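Open day demo: wrist camera view in simulator is almost empty at start, is this normal?

Asked in: Robotics and automation, Beginners and schools
Tags: simulation, gripper, open-day, wrist-view

Hello everybody. I am helping to prepare the open day of our technical school, which is on Saturday, January 27, 2024. Our part is one table in the workshop corridor, with a laptop and a big monitor, and the visitors can watch a simulated arm do a pick and place job. If they want, they can also drive it with a game pad. We don't have a real arm for this day, so everything is in the simulator.

The work cell was made by the older students last October. It is called Sturnar, and there is a wooden table in it with some things to pick up. The program moves the arm to a home position, opens the gripper, waits, then goes to the table. On the monitor I want to show the view from the wrist, because in my opinion it is much more interesting for a visitor than the view from the side. You feel like you are sitting on the hand.

My trouble is with the home position. When the program starts, the wrist view shows the two fingers, open, and behind them just plain dark gray-green. The table is only a small corner at the bottom right, with a piece of a bright blue box on it.

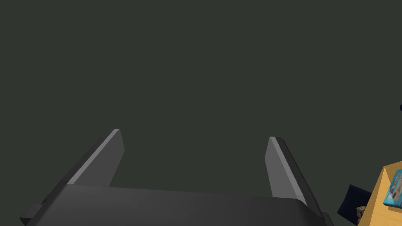

We did a rehearsal with the first-year class and the reaction was not so good. One boy asked if the program was broken. The waiting time at home is 6 seconds, which is not long on paper, but with people standing in front of you it feels very long.

So I have three questions.

Is it normal that there is nothing behind the gripper, or did we forget to load something, for example the room?

Should I change the home position, or move the camera? I am a little afraid to change the home position, because the pick positions were taught by the students and I don't know if they depend on it.

And is it better to let visitors drive it by hand or only watch? We had 82 visitors at our table last year (it was a different demo, with a line-following car), so there will be a queue.

Thank you in advance, and sorry for my English.
Przemysław Zawadzka

Answer 1 (accepted)

Hi Przemysław. I think nothing is broken. If you didn't put walls or a floor in the cell, the renderer has nothing to draw there and it fills the rest with the background color. Look in the scene settings for the background or sky color and see if it is the same gray-green. If yes, you have your answer. If the file does have a room in it and you don't see it, check that it was not hidden or left on another layer.

About the home position: please don't edit it the week before the event. Make a second position and call it "show" or something like this. Turn the wrist so that the table comes to the middle of the view, and stop there with the fingers open. The order is then home, show, pick, place, show. Only at the very end you go back to home. The taught points stay as they are, but do run the path from show to the first pick at slow speed and look at it from the side view too - a new starting point can make the arm take a different way around, and it may pass through the table. In simulation it hurts no one, but visitors see it.

Also make the wait at home shorter. We did a similar demo at the Linden library and I put the wait down to 2 seconds, and kept the longer pause for the moment when the fingers are over the object. People like to guess if it will catch it.

I would not move the camera. If you turn it, left and right on the monitor don't agree any more with left and right on the game pad, and the children get confused very fast.

Quentin Renaud

Answer 2

just put a picture of a factory as background, looks cool

Comment on Answer 2, by fulurau
Be careful with this. If the background is a flat picture it doesn't move correctly when the wrist moves, and it made two people in our group a bit dizzy on the big screen. A simple floor with a grid is enough.

Answer 3

On the last question. Let them drive, but with a time limit and a reset button that you can reach yourself. At our open day in the Ó Néill building we had no limit and one father stayed for so long that his daughter went to see the welding. Limit the speed of the game pad to a low value and block the wrist rotation, so they have only the arm movement and open/close. Give the box as the first target, it is easier to see than small dark things.

Print the buttons on a paper and tape it to the table.

Comment by Przemysław Zawadzka
Thank you all. The background color was the same number as in the picture, so there was never a room in the file. I made the "show" position yesterday evening and the path is fine at slow speed. At full speed I still have to test it. I will also block the wrist rotation, if I find where it is in the menu.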